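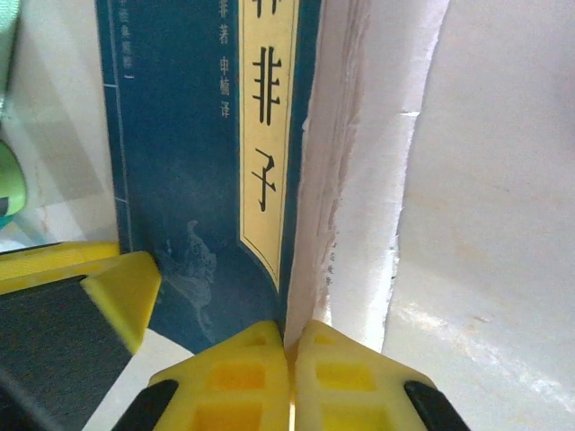
Figure 1. The blue-cover book, standing partly open on the pale marbled surface.

Shelf Appeal: How Six Classmates Judged Books They Couldn't Read
Project report, Drenow Evening Program in Book Arts
Fereshteh Ghorbani, Zohreh Safavi and Tayla Bolger
Submitted Jul 15, 2026

1. What we set out to do

Our original plan was to survey the entire foreign-language section of the Parsa reading room, which holds 3,000 volumes. We got through 17. Our advisor, Elaheh Najafi, had predicted this in November and was very gracious about it, in the sense that she only brought it up twice.

The smaller question was better anyway. If you can't read a word on a cover, what does the cover still tell you? None of the three of us reads Chinese, so we left translation alone and stuck to layout, color and lettering.

2. Method

Each book was stood up partly open, since a book lying flat turns into a rectangle and everyone just comments on the rectangle. Classmates had 30 seconds to look and then wrote down what kind of book they thought it was and how old. No phones. Firouzeh Bahrami kept time and was strict to the point of menace.

3. The blue book

Figure 1 shows the one people argued over longest. The cover is a deep teal-blue with a long pale-yellow panel down the right side, and the title is set vertically on it in bold black brush-style characters. A thin pale line runs down near the outer edge, with short lines joining it crosswise, a lot like the stitching on a traditional bound book. Two people reached out to feel for thread.

Guesses for its age ran from "ancient" to "airport." Guesses for subject were philosophy, poetry, medicine and, from one determined person, fishing. We put the philosophy votes down to the yellow panel, which looks serious and leaves a good stretch of empty space under the last character. The fishing vote came from the faint gray-blue illustration low on the cover. It is wispy, with thin trailing lines, and we did our best to see a fish.

The small light-gray text beside the panel went unmentioned on all but one answer sheet. Against the blue it is very polite.

4. What went wrong

The 16-question answer sheet was too long — by question nine, people were drawing. We also seated Herneck students next to our own, and they compared notes out loud. The Bitetti paper samples we meant to hand around stayed in Tayla's car.

5. Next time

Fewer questions, and at least one person on the team who can read the covers, so that somebody can finally settle the fishing issue. We would also like to test the same layout in a plain color, to see how much of "traditional" is the blue and how much is the stitching pattern.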